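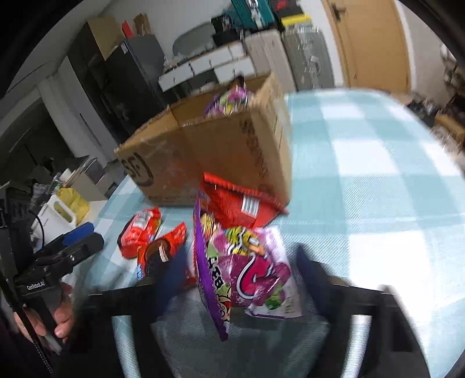

Packing small snack bags into a box for mailing, how do I stop them getting crushed?

Posted in Packing and Shipping

I put together a snack box for my sister's kids every August before they go back to school. It's all small stuff, candy bags and little sealed packets, nothing heavy. I reuse a cardboard box from the store and fill it on the table in our living room. Last year about a third of the packets got there flat, and one had split along the seam and left crumbs over everything else.

The box is bigger than I need. When I drop everything in, it moves around, and when I pack it tight the puffy bags get squeezed. I also can't decide whether the packets should go in flat or on end. The soft candy seems fine either way. It's the crisp things that break.

Is there an order that works, and do I need to buy special filler? I'd like to stay under 3 pounds if I can.

paslow_road

Sort before you pack. Tip everything out on the table and make two groups, one for things that can take weight (gummies, chewy candy, hard candy) and one for things that can't (chips, puffs, wafers, thin cookies). Most of the trouble comes from mixing them as you go.

Then pack in layers:

Put a sheet of crumpled paper in the bottom.

Lay the chewy candy flat on that. It makes a firm base and doesn't mind being under other things.

Stand the small crisp packets on end, seam up, side by side like files in a drawer. They hold each other up that way. Lying flat, the bottom ones carry everything on top.

Puffy bags go in last. Leave the air in them. People poke a pinhole to make them smaller, and then the contents go stale and break as well. 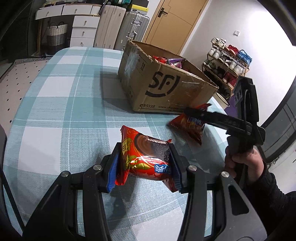 Pick the small packets up by the two ends when you set them in. If you grab them by the middle you can crack what's inside before it even leaves the house. It's slower, but for a box this size we're talking a few extra minutes.

For filler, plain paper is fine. I've used the brown paper that comes in Van der Linden garden orders and it worked as well as anything I've paid for. Fill the corners first, then the top. Close the flaps and shake gently. If you hear sliding, add more paper. If the flaps bulge, take something out.

Check the box too. If the rim is soft or torn from being reused, fold the flaps in properly and run tape over the whole top seam and both ends. A worn edge is where it gives way when another parcel lands on it.

tarent_mailroom

Get a smaller box. I don't know why people send half-empty ones. I bought a bundle of 8 from Brandex and never had a problem.

knotandtwine

Agree with most of the long answer, but put the crisp packets inside a big zip bag before they go in the box. It won't stop them breaking, but if one splits the crumbs stay in the bag. I do the same with anything chocolate in summer, and I'd leave chocolate out altogether if the box is going somewhere hot.

Weigh it on a kitchen scale before you tape it. Paper adds more than you'd think. Mine came to 216 grams in one box, and I had to swap half of it for some old tissue paper to stay under the limit.

oldporch8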